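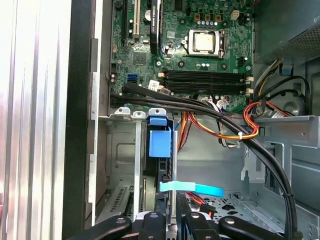
Poste de démontage : carte mère en place, processeur sans ventirad, emplacements mémoire vides.

Projet Wesero – point d'avancement, mars
Pour : Remo Hollenstein, Skistelel
De : Ro-un Do, atelier Jedel

Remo, version courte, le tableau complet suit avec les comptes.

Où on en est. 113 tours passées au poste, 19 arrêts sécurité, tous consignés. Sur les 19, douze viennent du même réglage (seuil d'effort trop bas au retrait des connecteurs). Corrigé. Les autres : capot mal verrouillé, deux fois un opérateur entré dans la zone sans demander l'arrêt. Repris avec les équipes.

Règles du poste, version 3. Affichée à l'entrée de la cellule, signée par tout le monde sauf l'équipe du soir, à faire.
- Secteur débranché avant entrée en cellule. Contrôle par une deuxième personne.
- Bloc d'alimentation : jamais ouvert, ni par le robot ni à la main. Part entier en filière.
- Pile bouton retirée en premier, bac séparé.
- Faisceaux de câbles : pas de traction en dessous d'un collier non coupé. Le collier se coupe à la main, robot à l'arrêt.
- Vitesse réduite dès que la pince passe sous le bord supérieur du châssis. Les tôles coupent, les doigts accrochent.
- Réarmement depuis l'extérieur uniquement.

Analyse de risques : reprise selon ISO 12100, la partie intégration selon ISO 10218-2. Restent les mesures de force au contact, l'appareil arrive de chez Do avec du retard. Sans ces mesures pas de mode collaboratif, on reste en cellule fermée. Je préfère l'écrire maintenant que d'en reparler au comité.

Ce qui coince
Les loquets plastique des baies de disques. Chaque fabriquant a le sien, la pince en casse. Procédure provisoire : retrait manuel, 122 secondes par unité au chrono, c'est long. Proposition d'outillage dans l'annexe.

Budget : 1131 euros engagés sur la ligne « protections », dont le tapis sensible. Rien d'autre à signaler.

A décider chez vous
Prolongation de la location de l'appareil de mesure, oui ou non. Et qui valide la version 3 des règles coté Skistelel, il me faut un nom.

Je suis à l'atelier jusqu'à 17 h 30, sinon par mail.
Ro-un

Ce site utilise des cookies pour mesurer l'audience. Tout accepter | Tout refuser | Personnaliser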